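发件人:Ida Seidel
收件人:抓取仿真讨论列表
主题:Re: Ulter 物体包试用,网格质量和许可
时间:周五 16:20

各位好,

补充一下我们这边试用 Ulter 的情况,顺便回答 Dinesh 的问题。

Dinesh Sandhu 写道:
> 我们在考虑买 Ledstead 的 Ulter 物体包,主要用来做平行夹爪的
> 抓取位姿筛选。产品页写最多 3,000 个网格,带碰撞体和质量参数。
> 有没有人实际跑过?我关心两点:
> 1. 低面数模型的碰撞体和显示网格差多少;
> 2. 带提手、带开口的物体,凸分解之后孔还在不在。
> 另外许可是按座位算还是按机器算?

先说范围。我们拿到的是试用授权,里面有 679 个物体,不是完整包。导入用的是 Ledstead 自带的转换脚本,输出 URDF 和 OBJ,单位是米,原点放在质心。脚本对路径里的空格处理有问题,会静默跳过文件,导入后请自己核对日志。

第 1 点:显示网格和碰撞体是分开存的。面数低的那一档两者基本重合,面数高的那一档碰撞体明显偏胖,薄壁处最严重。如果筛选时只看显示网格,会留下一批实际上一闭合就穿插的位姿。建议直接用碰撞体采样接触点。

第 2 点看物体。带矩形提手的容器类我单独挑出来看过,夹爪张开,物体在指尖上方,姿态倾斜,渲染时关掉了桌面: 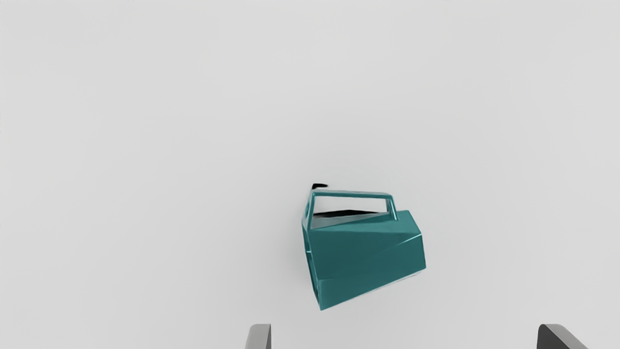
图 1:低面数带提手物体,夹爪张开,两指均未接触物体。

显示网格上提手的孔是通的。碰撞体要看参数:默认的凸包数上限太小,提手和本体会并成一块,孔被填死,从孔里穿指的抓取全部判为碰撞。把上限调到 66 以后孔能保留,代价是单步仿真变慢,我们的场景里大约慢到原来的 2 倍。容器的内腔也是同样的问题,默认参数下开口是封住的,夹边沿的位姿会被误删。

质量参数不建议直接用。包里按统一密度和封闭体积计算,空心容器全部偏重,惯量也跟着错。Bergþóra Bergmann 写了个按壁厚重算的小脚本,需要的话我请她发到列表。

许可按座位算,集群节点不另外收费,但试用版不允许再分发转换后的网格。想把物体和数据集一起公开的话,要先和 Ledstead 谈,合同里没有现成条款。

Plattner 那套物体我们还没跑,无法对比。Leonie 如果还留着上次的筛选配置,麻烦发一份,我想用同一组采样参数再跑一遍。

Ida Seidel
Brenen 操作仿真组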